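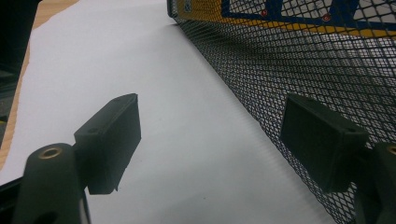 Visits and Open Days

Our October visit to the Nundivville packing rooms took up most of a Saturday. The bus from Kekham was 15 minutes late, so we skipped the talk in the lobby and went straight upstairs. Casimiro Montes met us at the door and handed out the badges.

The first room is where small household goods get handled and sorted. The work surface was plain – a tabletop with a fine wood grain, a large sheet of white paper over it, and black wire mesh running up at a slant on one side. Casimiro said the paper is changed every morning. Grondarex, which owns the building, rents out 11 rooms of this size on two floors.

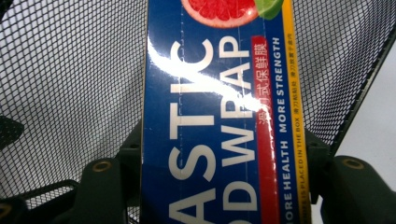

Marín Household and Packaging Club

Most of the questions were about cartons. The plastic food wrap box got the longest discussion, as several members sell similar goods. It is blue and glossy, with big white lettering, a red banner in Chinese and a slice of pink grapefruit at one end. Glare on the shiny face makes part of the print hard to read. The slogan is "MORE HEALTH MORE STRENGTH". We talked about whether a matte carton would sell as well and did not agree.

Lunch was downstairs and cost extra. The afternoon tour of the storeroom was limited to 40 people, and two of our members had to wait for the second group. Parking is on the east side of the building – bring coins for the meter.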